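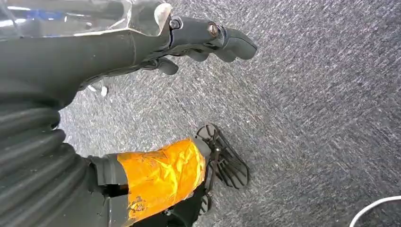 Notes pour l'exposé – « Montrer le geste, piloter le geste »
Nahuel Cisternas, 15/03/2024. Durée prévue : 35 minutes, questions comprises.

Diapo 1. Se présenter en une phrase. Remercier Ye-seo Na pour l'invitation. Dire tout de suite que je parle de démonstration et très peu d'apprentissage. Ceux qui veulent les détails du modèle verront I-seul Koo après la pause.

Diapo 2. Deux façons de montrer une tâche à un robot. La première : on prend le bras et on le guide à la main. La seconde : on le commande à distance, avec des gants ou un second bras. Chez Okine nous avons commencé par la première et nous gardons les deux.

Diapo 3. Guidage à la main. Avantage : l'opérateur sent le poids et les butées. Inconvénient : ses propres mains passent devant la caméra du poignet. Sur le projet Cheon, nous avons enregistré 300 démonstrations de cette façon et il a fallu en retirer 35 pour cette seule raison. Ne pas s'attarder sur le tri, A-yeong Ryu a un tableau complet si quelqu'un le demande.

Diapo 4. Commande à distance. L'opérateur ne touche plus rien, les images sont propres. En revanche il perd le contact : il serre trop fort, ou il s'arrête avant de toucher l'objet. Raconter l'essai avec les gobelets en carton (court, une minute). Donner le chiffre : 600 démonstrations, même tâche, même salle.

Diapo 5. La vue du poignet. Rappeler que la main occupe une bonne partie de l'image, avec les doigts, les vis des articulations, les gaines. Le modèle voit tout cela à chaque essai. Si on change un ruban adhésif ou si une gaine se déplace entre deux séances, l'image change aussi. Notre règle : on note toute modification du matériel dans le journal, même un bout de ruban orange.
Au sol, même chose. Un petit objet qui traîne sur la moquette, un câble blanc dans un coin, et le fond n'est plus celui de la veille. Soit on range, soit on laisse varier exprès. Choisir avant d'enregistrer.

Diapo 6. Former les opérateurs. Eun-ji Chae fait faire une demi-journée sans enregistrement. Les gestes lents et réguliers passent mieux que les gestes rapides corrigés en route. Demander une pause courte avant la prise – ça aide beaucoup au découpage ensuite.

Diapo 7. Le délai de commande. Je n'ai pas de courbe propre, le dire. Avec l'interface Flemix, les opérateurs s'en plaignent surtout en fin de séance. Passer vite.

Diapo 8. Questions probables.
– Pourquoi une main à plusieurs doigts ? Les tâches de Bovasel demandent de tourner des bouchons.
– Peut-on mélanger les deux sources ? Oui, en étiquetant chaque enregistrement. Essai en cours depuis décembre, pas de résultat à montrer.
– Combien de démonstrations pour une tâche nouvelle ? Nous prévoyons 500, puis on regarde.

Laisser la diapo 5 à l'écran pendant les questions.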